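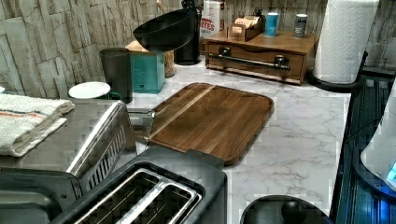 Entretien des planches à découper en bois

La présente fiche s'adresse aux locataires des résidences Bredier disposant d'une cuisine équipée. Elle complète le livret d'accueil remis à l'entrée dans les lieux.

Nettoyage courant

Laver la planche à la main, à l'eau tiède additionnée de savon doux, puis la rincer sur les deux faces. Le passage au lave-vaisselle et le trempage sont proscrits. Essuyer avec un linge propre et laisser sécher sur chant, à l'écart de toute source de chaleur.

Taches et odeurs

Répandre du gros sel sur la surface, frotter avec un demi-citron, laisser agir dix minutes et rincer.

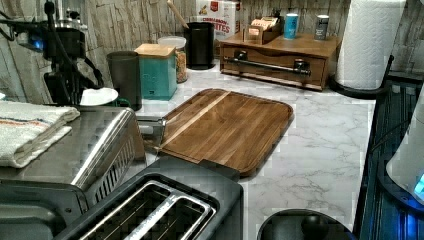 Planche en bois à rainure périphérique, sur plan de travail à motif marbré.

Huilage

L'opération s'effectue une fois par mois sur un bois parfaitement sec.

1. Poncer légèrement dans le sens du fil, au grain 170 puis au grain 300.
2. Dépoussiérer avec un chiffon à peine humide et laisser sécher.
3. Appliquer une huile minérale de qualité alimentaire, sans omettre les chants ni la rainure.
4. Laisser pénétrer toute la nuit et essuyer l'excédent.

Le ponçage n'est requis que si la surface est rugueuse. Les huiles de cuisson, sujettes au rancissement, ne conviennent pas.

Toute planche fendue doit être signalée à Emlyn Foulkes, service Équipement, poste 39.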